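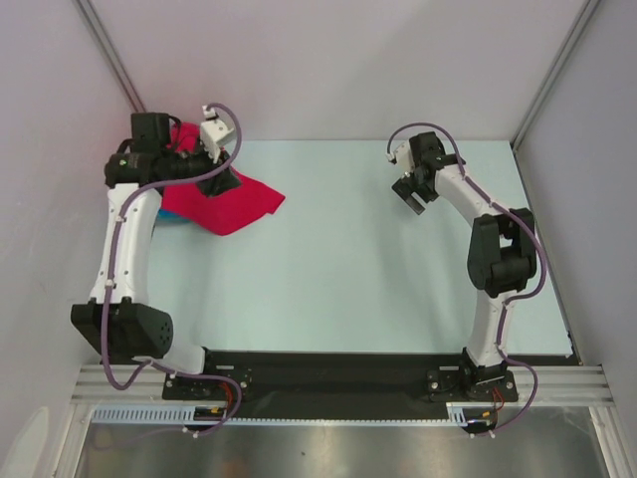 The left arm with the red cloth. The right arm has yet to be persuaded.

Bench 3: two arms and the washing

Regulars will know that Jouko Nieminen has had the corner by the compressor since the winter, and that the corner has been getting smaller for everyone else. The pair of arms now has walls, a tabletop and a name, Woltis, which Jouko says means nothing and Toivo Lappalainen says was the password for the old router.

The aim is to fold a tea towel. Jouko's wife has pointed out that he could practise this at home with the arms he already has.

Most of May went on wiring. The purple cables used to snag at the elbow whenever an arm reached inwards, so they now run along the outside of the links with a loop left spare at the gripper end. The rest goes in the blue slotted duct along the front rail, bought in a two-metre length from Hyvönen and cut down with the good hacksaw, which we would like back on its hook please.

Toivo has been doing the software and keeps a log. As of last week it stood at 832 attempts, of which 26 ended in something he was willing to call a fold. Jouko would only allow 12. They have agreed to print out a picture of a folded towel and settle it that way. Picking up one corner goes well enough. Handing the second corner across to the other arm is where tempers go.

Next job is softer pads for the fingers, so if you have any offcuts of thin silicone sheet, leave them in the tray marked Nindik. Old tea towels also welcome, clean ones, and no fringes.

Bench 3 is taken on Wednesday evenings until further notice. The kettle has moved to the window.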